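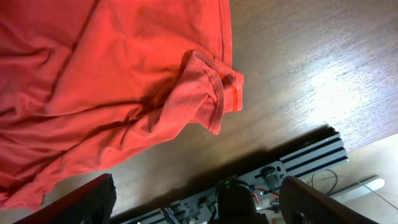

Reading time: 1 minute

Why does a T-shirt wrinkle?

A cotton T-shirt is made of very thin threads, looped together in rows. When the shirt gets bunched up, the threads bend. Cotton likes to stay bent for a while, so you see creases.

Look at the red shirt on the table. The tops of the folds look lighter and the dips between them look darker. It is all one shirt - light reaches the high parts more easily.

Now find the sleeve. Two lines of stitching run along its edge. This part is called the hem, and it keeps the cloth from fraying.

Try it: lay a shirt on a table and smooth it with your hands, from the middle out to the sides. Which creases stay?

Written by Leanne Staniforth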